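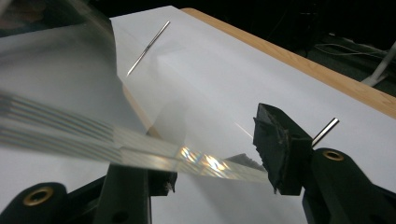
So I finally said yes to driving with them. Zeeshan Siddiqui had been asking since December, and every time I had something on at work, or a cold, or a cold that was really just me being scared. Then on a Saturday he called while I was doing dishes and said the second van was full and had no second driver, and I heard myself say fine, what time.

Four in the morning was what time!

We had 65 boxes between the two vans, mostly baby formula, adult diapers and bandages, plus a generator that Koen Verbruggen had talked out of his old boss at Vandenberghe. I rode with Mirjam Dekker. She drives like my grandmother (slow, both hands, no radio) and by the time we got across Germany I loved her for it. We ate cheese sandwiches until I never wanted to see cheese again, and then we stopped for gas and bought more cheese.

The border took six hours going in. I'd pictured something dramatic and mostly it was paperwork. One of our lists said 133 blankets and the customs guy wanted to know why the boxes said 193, and Koen had to stand there in the rain explaining that he'd written one number before the last donation came in and the other one after. The guy was perfectly nice about it. He had a thermos and gave Koen some tea.

We unloaded at a school gym outside Lviv. Vaida Grigaitė met us there, she's Lithuanian and had come for two weeks that first spring and never really gone home. She had us in a line passing boxes inside of ten minutes, and then she made us sit and eat soup, which I tried to refuse because I felt weird eating their food. She gave me a look. I ate the soup.

On the way back we had three passengers, a mother and two boys on their way to her sister in Antwerp. I won't write much about them because it's their story. The younger one slept on my coat nearly the whole way, and the older one taught me to count to twenty in Ukrainian and was pretty disgusted with my accent. When we pulled up, the sister was already out on the sidewalk in her slippers.

People keep telling me I was brave and I don't know what to do with that. I sat in a van. I got a stiff neck.

Anyway, Hilde Aerts is collecting for the next run, and what they need is flashlights, batteries, winter socks in men's sizes and money for fuel. No more summer clothes please, she has a garage full! If you have a license and can stand Zeeshan's singing, they're short a driver again. I've already told him I'm in.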